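Chapitre 4 : installer et régler l'adoucisseur d'eau Isex

Mise à jour du 6 mars 2025, par Josphat Ondieki

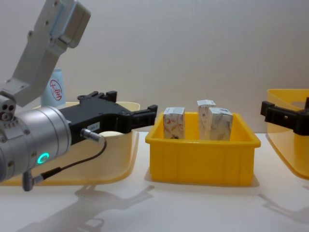
Bon, si vous avez suivi le chapitre 3, l'arrivée d'eau générale est coupée, vous avez purgé le robinet le plus bas de la maison et vous avez toujours un seau sous la main (gardez-le, il va resservir !). On passe au raccordement proprement dit. Chez moi, ça m'a pris une matinée avec une pause café un peu longue, donc pas de panique si vous n'êtes pas bricoleur.

4.1 Raccorder le by-pass

1. Repérez les deux flèches moulées sur le by-pass. Celle qui entre va côté compteur, celle qui sort va côté maison. Je les ai inversées la première fois, et j'ai dû tout redémonter en râlant.

2. Posez les joints plats à sec, sans filasse ni téflon. Le téflon, on le garde pour les filetages coniques, et il n'y en a pas sur ce modèle.

3. Vissez les écrous à la main jusqu'au contact, puis donnez un quart de tour à la clé. Pas plus !

4. Branchez le tuyau de vidange sur le coude à l'arrière de la cuve et faites-le descendre vers le siphon, en laissant un espace d'air entre le bout du tuyau et l'eau du siphon.

Attention : ne pincez jamais le tuyau de vidange derrière un meuble. La régénération pousse fort et un tuyau plié finit par se déboîter.

4.2 Remplir le bac à sel

5. Versez 15 litres d'eau dans le bac, directement au seau. C'est la seule fois où vous aurez à le faire, ensuite l'appareil se débrouille.

6. Ajoutez le sel en pastilles jusqu'au repère. J'utilise les sacs Fogh parce que le magasin est à côté de chez moi, mais n'importe quel sel pour adoucisseur convient. Le sel de cuisine, non, il fait une croûte au fond et vous passerez votre dimanche à la casser avec un manche à balai.

7. Refermez le couvercle et vérifiez que le flotteur bouge librement dans son puits.

4.3 Régler la dureté

Trempez une bandelette dans un verre d'eau froide tirée avant l'adoucisseur, et comparez-la au nuancier du sachet. À Ullach, je trouve 41 °f, donc de l'eau vraiment dure (ma bouilloire peut en témoigner).

8. Appuyez longuement sur la touche Menu, puis choisissez « Dureté » et entrez votre valeur.

9. Dans « Réserve », laissez 800 litres pour une famille. Si vous vivez seul, vous pouvez descendre.

10. Réglez l'heure de régénération. Je vous conseille la nuit, tout simplement parce que le bruit de chasse d'eau en plein repas, on s'en lasse vite.

Note : après une coupure de courant, l'horloge peut repartir à zéro. En décembre, la mienne s'est mise à régénérer à 16 heures et j'ai mis une semaine à comprendre pourquoi la douche manquait de pression !

4.4 Remise en eau

11. By-pass toujours fermé, rouvrez doucement l'arrivée générale et regardez vos joints à la lampe.

12. Ouvrez ensuite l'entrée de l'adoucisseur d'un petit quart de tour, attendez que l'air s'échappe, puis ouvrez en grand, entrée et sortie.

13. Lancez une régénération manuelle et restez à côté jusqu'au bout. Si un écrou suinte, fermez, essuyez, resserrez légèrement et recommencez.

Attention : l'eau des premiers litres peut être un peu jaune, c'est la résine neuve qui se rince. Laissez couler un robinet froid jusqu'à ce qu'elle soit claire avant d'en boire ou de lancer une lessive.

Pour ceux qui ont l'ancienne tête de commande Gokildale, les menus portent d'autres noms : le tableau de correspondance se trouve au chapitre 6, juste avant la liste des codes d'erreur.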